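Tuvonlow Field Radio, Set-up Guide
Section 8: Connecting the base station at a command post

Edition of January 2019. Text by Oleksandra Pavliuk.

Read this section fully before you switch on the power. The base station is intended for unit headquarters, training ranges and air defense exercises.

1. Place the base station on a flat and stable surface. Leave free space behind it for the cables.

2. Connect the ground wire first. Connect the antenna cable second, and tighten the ring by hand only.

CAUTION: Never transmit without an antenna. The output stage can be damaged in a few seconds.

3. Connect the power supply and turn the main switch to ON. Wait until the status light stays green.

4. Enter the network number which you received from your signals officer. The numbers 2,666 and 2,926 are factory test numbers and must not be used in exercises.

5. Load the encryption key with the Stubbs key loader. When the loading is finished, remove the loader and return it to the responsible person.

Note: If the key is rejected, check the date and time of the station. A wrong clock is the most frequent reason.

6. Set the power level to LOW and call one vehicle station. If the answer is clear, keep this level. Use HIGH only when the distance requires it.
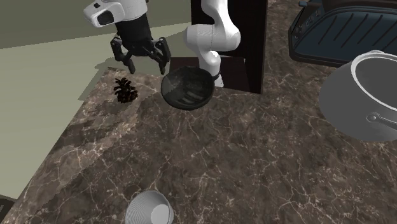
Figure 8-1. Simulated robot arm with open gripper, and dark bowl on countertop.

7. Write the network number and the power level in the station log.

CAUTION: Keep all persons 50 feet away from the antenna mast during transmission at HIGH.

For connection to the Breslow vehicle intercom, continue with Section 9.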